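Minutes – Bimanual Manipulation subgroup, June

Present: Svenja Riedl (chair), Luzius Widmer, Robel Abera, Oana Sârbu (minutes)
Apologies: Emil Gruber

1. Minutes of the previous meeting
Accepted with one correction. Under item 4, "per trial" should read "per arm".

2. Marker-in-cup task, first block
Robel reported on the first block of teleoperated episodes recorded at Ilten. Of 200 episodes attempted, 43 were discarded before labelling. Most discards were markers dropped short of the cup. A smaller group had the cup knocked over by the second arm while the first was still retreating.

Luzius asked whether episodes with a recovered drop had been kept. Robel confirmed that they had, provided the operator regrasped with the same arm. Svenja asked for these to be flagged in the episode table, as the Walteritz group trains on clean episodes only and will want to filter them out.

3. Start positions
The taped grid is now used to assign start cells. Marker orientation is left to the operator. Luzius objected that operators tend to lay markers pointing at themselves and proposed drawing the angle from a list, in eight steps. Agreed for the next block.

Cell labels run from the window side. Oana noted that the old sheet has them the other way round – it is to be withdrawn.

4. Handling of colour in the instructions
Each episode carries one written instruction naming a marker colour. Pink and magenta have been used for the same marker by different annotators. Agreed: "pink" throughout, with the existing labels converted by script. The cup is to be called "the cup" with no colour.

5. Evaluation of the Furnon policy
Three checkpoints were compared on held-out start cells. The latest placed markers more reliably from the near rows but showed no gain in the far rows. Svenja considered the far-row result inconclusive until the wrist views have been checked for cup visibility. Luzius to repeat with the order of checkpoints shuffled.

6. Paper
Draft of the method section to go to Emil for comment. Thaler to be cited for the resampling step. Section title remains open.

7. Any other business
None.

Views of the gridded table, for the method section:
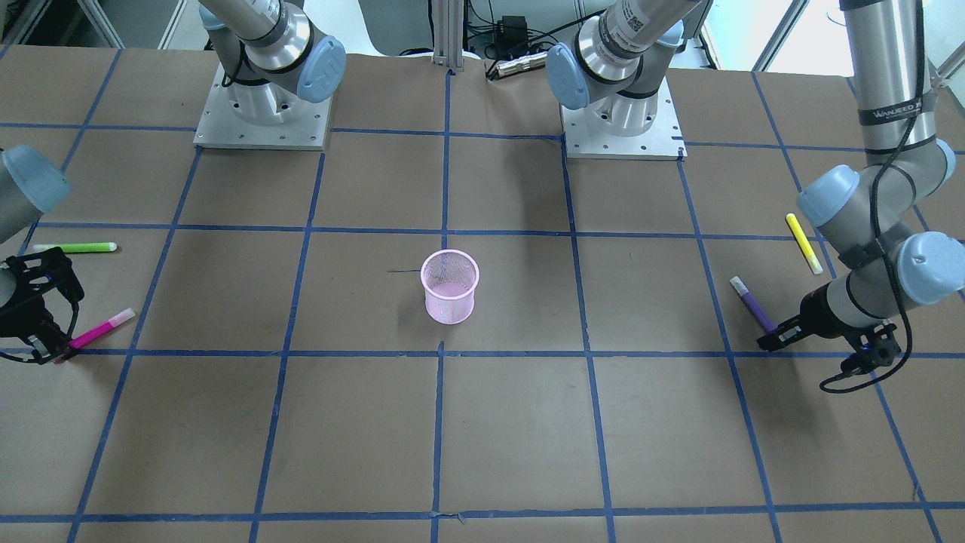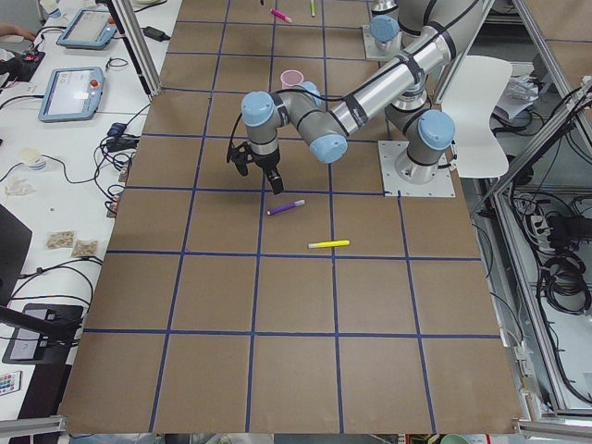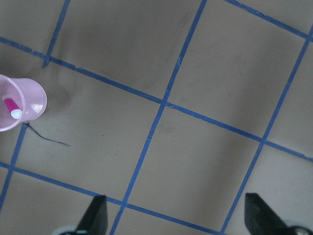

Wrist view, with the pink marker in the cup.
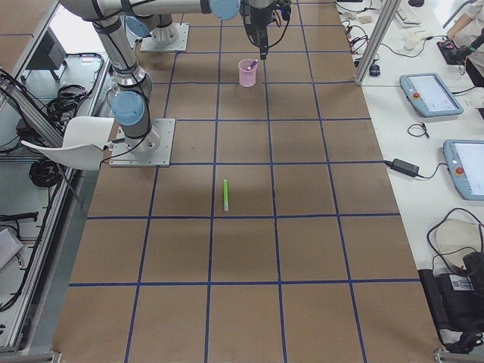

Robot Learning Group – Bimanual Manipulation subgroup

Actions
Robel: flag recovered drops in the episode table.
Luzius: angle list; repeat of the checkpoint comparison.
Oana: withdraw old cell sheet; run label conversion.
Svenja: method draft to Emil.

The next meeting will start at 10.30. Items for the agenda to Oana.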